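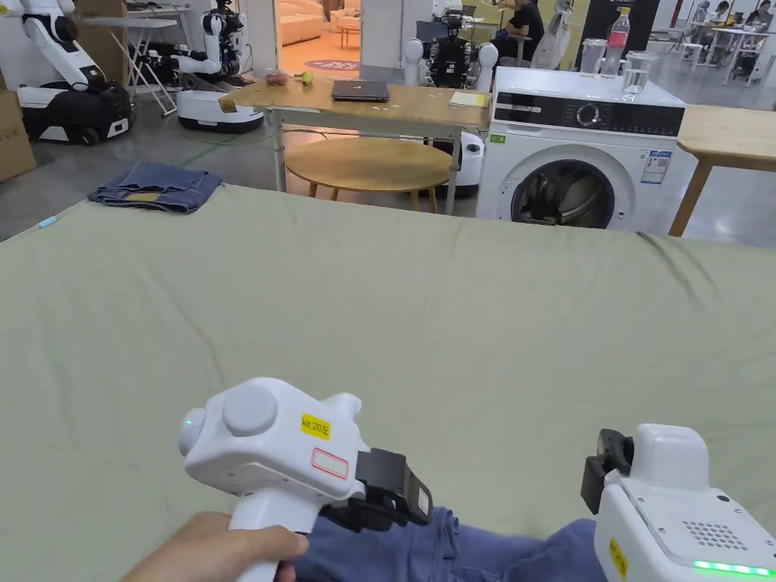
Photo: Rultow demo collection team

Rultow folding data – minutes, June check-in
Start 9.30. Plostmont side dialled in, sound poor for first bit.

1. Last minutes
Accepted. Spelling of Ledesma fixed.

2. Denim task
Target stays at 60 good demos per operator before we move to shirts. Both grippers to be in view at the start of every take. Jeans folded in half first, then legs up – no freestyle order, the labels don't line up otherwise. Plostmont asked if failed grasps should be binned. No, keep them, tag as "retry". Agreed, tho tagging tool needs the extra button.

Long chat about the sheet. Some want it pulled flat each time, some want the wrinkles in. Decision: leave wrinkles, re-tuck only if the fabric slides.
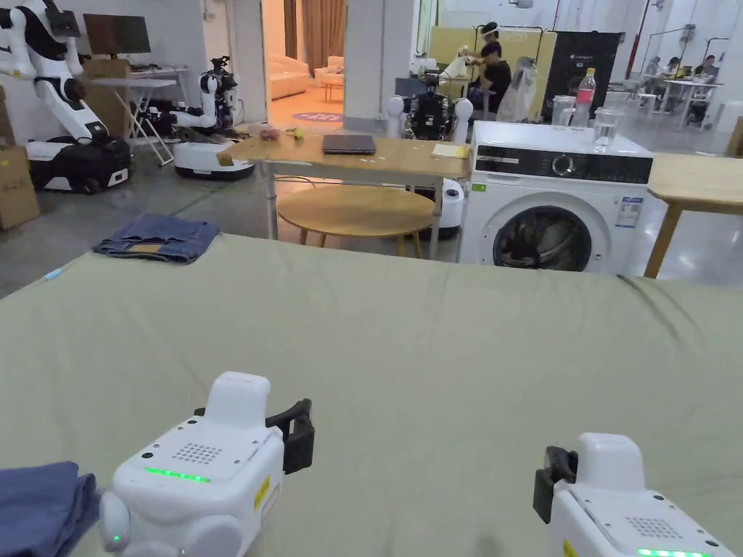 Head view, green cover, both grippers.

3. Head view vs gripper view
Time stamps out by around 8 frames on the Ledesma uploads. Probaly the clock on the recorder, not the grippers. Brovamex to send a sync script. Until then clap the jaws shut 2 times at the start of each take.

Background clutter discussed again. Model needs to cope with a busy room, so leave furniture where it is and vary the colour of the cover – green, cream, whatever's clean.

4. Gripper fingers
Scuffing on the black fingers. Not urgent. Check the screws before every session and log it on the sheet. Spare set to be ordered, Brovamex has the part list. 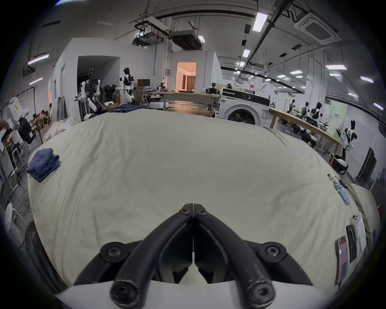 5. Actions
– Rultow: add retry button, update operator sheet
– Brovamex: sync script, spare fingers
– Ledesma: re-upload last 3 batches once script is in
– Plostmont: better mic

Closed 10.20. Next one same time, same link.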